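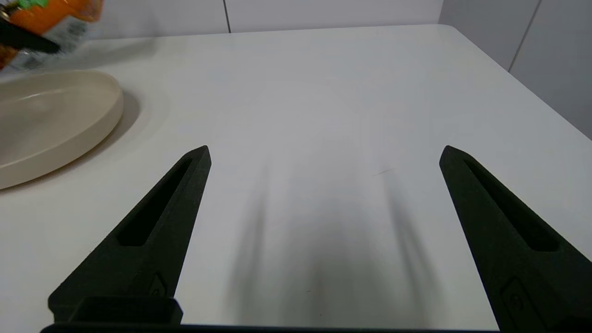 Two black fingers, with a gap between the tips.

The Second Volume

The shop in Trambridge had owned the first volume for eleven years before the second one came up for sale. It was a county history, printed by the Kurnero Press in an edition of 1,000 sets, and the first volume was the dull one. It had the geology and the early churches. The maps were all in volume 2.

I had paid too much for it when I was new in the trade. It sat on the shelf by the radiator until the spine began to dry out, then I moved it to the back room and forgot to change the listing. Two people drove out to see it over the years and both of them asked where the other half was.

The letter came in February. A woman in Clurkville was clearing her father's house and had found my shop in an old trade directory. She wrote that she had one book that seemed to be part of something, green cloth, folding maps, the front hinge weak. She gave the height in inches and said there was a stamp on the title page from a school library. She wanted to know if it was worth the postage.

I called her that evening. She was eating, and she put the phone down on the counter to go and get the book. I could hear a television. When she came back I asked her to count the maps and she counted them twice and got different numbers, so I asked her to read me the list of plates from the front and find each one. It took most of an hour. There were supposed to be 48 and there were 48, though one had been folded wrong and had torn along the crease.

"So is it good?" she said.

I told her it was good. I told her I had the first volume and that the two together were worth a lot more than either one apart. My wife was at the table doing the bills and she looked up at me when I said it. I would have looked up too. A dealer who wants a book doesn't usually say so.

The woman said she would think about it. Three days later she called to say that Sisodia, the auction house, had offered to put it in their spring sale with an estimate she thought was generous. I knew the sale. It would go to somebody who wanted the maps for framing. They would take the book apart in an afternoon and sell the sheets one at a time.

"You could buy it there," she said.

"I could try," I said.

I worked it out on the back of an invoice. The pair would bring some 2,000 dollars from the right person, and I knew of one right person, a retired surveyor who had not bought anything from me since his knee operation. I took off what I had already spent, and the cost of a repair to the hinge, and the torn map. Then I called her back and offered her half of what was left when the set was sold, with nothing paid in advance.

She asked what would happen if it never sold.

"Then I send you both volumes," I said.

I hadn't planned to say that. My wife had gone up to bed by then.

I drove over on a wet morning with a blanket and a flat box. The house was nearly empty. She had wrapped the book in a bath towel and left it on the stairs, and beside it was a paper bag with some of her father's pencils in it, the soft kind used for marking prices. She thought I might have a use for them. We signed a sheet of paper on the hood of the car because the tables were gone.

The green of the second volume was brighter than mine. It had been kept out of the light. I stood them together on the shelf in the back room, and then I moved them to the front, away from the radiator, and wrote a new description - two volumes, one hinge weak, one map torn, school stamp, otherwise a sound set.

The surveyor called in April and asked if I had anything on bridges.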